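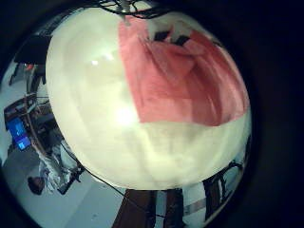

Red cloth over the top of the white, cables across it, blue screen on at the desk.

July, a bit after 9 at night

Cleaned up the workroom today, or started to. I'd been saying I would do it since we moved the desk in and I was sick of stepping over things. Up at the usual time, porridge, a cup of tea, then straight in before I could find something else to do.

Cold in there first thing. The heater in the hall doesn't reach past the door and the little one trips the power if the kettle is on, so it was jumper and two pairs of socks until morning tea. Opened the blind. You notice the dust more with the blind open. I wrote a list on the back of the water bill:

cables
cloth
desk
shelf
floor
box from Ornusdale

I got through four of the six, and one of those only half.

Cables first. They've been in one lump ever since we came from Ornusdale, when I pulled everything out of the wall in an afternoon and put it all in the same bag. They're all black and all thin, and you can't tell one from another until you get to the plug. I found that if you pull the loose end you make it worse. What works is to hold the lump up and shake it, then work from the middle outward. It took most of an hour. I ended up with a pile that's good, a pile I can't identify, and one I know is no use, the charger for the old phone, which I put in the bin and then took out again. It's in the drawer. I'll throw it out next time.

The good ones I coiled and tied with garden twine. I had meant to buy those little hook and loop strips but the twine was in the laundry already. Wrote on masking tape with a biro and stuck a bit on each: lamp, speaker, printer, spare. The tape doesn't hold well on the thin ones. If you fold it over on itself like a flag it does better.

There are still cables up at the top that I haven't done anything with. They go somewhere and I'm not going to pull on them until I know where.

Then the cloth. I've had the red in my head as a curtain for the cupboard in the hall, and then as a cover for the chair, and it's been neither. It came from Kırmızıgül, the fabric shop near the station in Gidovmont, off the end of a roll, and it was $20 for what was left. The woman at the counter said it would fade if it was hung in full sun. In some light it's more pink than red. In the fold it goes a proper dark crimson, and that's the colour I thought I was buying. I moved it about the room a fair bit over the day. Each time I looked up it was over something different. The creases haven't dropped out, so it'll want an iron before I cut anything.

I measured the hall cupboard while I was thinking of it. The opening is 68 cm across. I'd want a bit more than that for gathers, and I'll have to turn up the bottom and make a channel at the top for the wire. The machine needs a new needle. I have an idea there's a packet in the Ornusdale box.

Stopped for morning tea. Two pieces of toast and the end of the marmalade. Wrote marmalade on the shopping list, along with masking tape and bin bags.

The desk next. I left the computer on while I worked around it, which isn't ideal for cleaning a screen but I was waiting on something to finish copying. It's all the old photos off the drive, and it told me four hours, then nine minutes, then two hours. I checked it every time I walked past. It was still going at lunch.

I didn't take everything off the desk. I'd planned to, and do it properly with a wet cloth, but it would have meant unplugging, and I wasn't going to stop the copying halfway. So I did it in sections. Shifted the things on the left to the right, wiped, shifted them back. Found two pens that work and threw out five that don't. Found the receipt for the kettle, past its date. Found the good scissors, which I've accused everybody in the house of taking.

White trousers are not the thing to wear for this sort of job, or even pale grey. I said so at the time, though not about my own. Mine were the old navy ones with paint on the knee. The pale ones went through the wash tonight with the towels and they're on the rack in front of the heater now.

Lunch was soup from the freezer, the pumpkin one. It needed salt. I had it standing up in the kitchen looking at the back fence, where another paling has come loose at the bottom. There's a magpie that walks along under there every day at the same time and puts its head through the gap. Must get a few longer nails.

After lunch I rang about the bill from Pemer. They'd charged us for the delivery on both lots of shelving when it all came on one truck. I was on hold a good while and did the skirting board behind the door as I waited, with the phone on speaker on the floor. They looked it up and said the total should have been $302 and that they'd send a fresh invoice. I asked for it by email. They said it would come by post. I've written the amount inside the cover of this book so I've got it when the envelope turns up.

Skirting board is done on that one wall only. You can see where I stopped. The wall itself isn't bad. It's that greyish white that was here when we moved in, and I'd been thinking of painting it, but with the blind up and the marks wiped off it'll do for another year. Sugar soap for the scuffs near the power point, plain water for the rest. I'd like to do the ceiling one day.

Shelf: didn't get to it. It's the dark one, and it shows every bit of dust. I ran a finger along the edge and decided it could wait.

Floor: swept, then vacuumed, then swept again as I'd dropped all the twine offcuts. The vacuum has lost some of its pull. I emptied it over the bin outside and the wind took half of it onto my sleeve. Cleaned the filter under the laundry tap and stood it on the windowsill. It says to leave it a full day before you put it back, so there'll be no more vacuuming until it's had that.

The Ornusdale box I opened and shut again. On the top was the map from the old kitchen and under it the tea towels wrapped around the jug, and I could see I'd be there until dark if I started. I did feel down the side for the packet of needles. Didn't find it. Got a drawing pin.

We talked over tea about turning the room around, so the desk would be under the window and the big things against the inside wall. I'm for it. The case against is the power points, both on the wrong side, and an extension lead across the doorway is how the lamp got broken in the last place. We might try it on paper first. I've got some graph paper from when I did the vegetable beds. One square to 10 cm should fit it all on a page.

Tea was sausages, mashed potato, and the beans that needed using. I did the dishes. The hot tap is taking longer to come through than it did in autumn. I put the water I ran off into the bucket for the pots out the front.

The copying finished while I was at the sink. I went in and it had one of those windows up saying it was done, and that two files had been skipped. It gives you the names of them but they're only numbers, so I don't know which photos they are. I copied the numbers down on the back of the water bill, under the list. I'll look for them when I can face it. Turned the computer off, and the room is a different place without the fan going.

Hands are dry from the sugar soap. I should have worn gloves. There's a cut on my thumb as well, only a small one, from the tape dispenser.

For tomorrow:

find out where the top cables go before touching them
shelf, with the damp cloth, both sides
iron the red cloth on low, with a tea towel over it
needles, either in the box or buy some
nails for the fence
filter back in the vacuum after tea

Rain forecast for the morning, so the fence may have to go to the bottom of that. The towels won't be dry either. I've turned them over once already and I'll do it again on the way to bed.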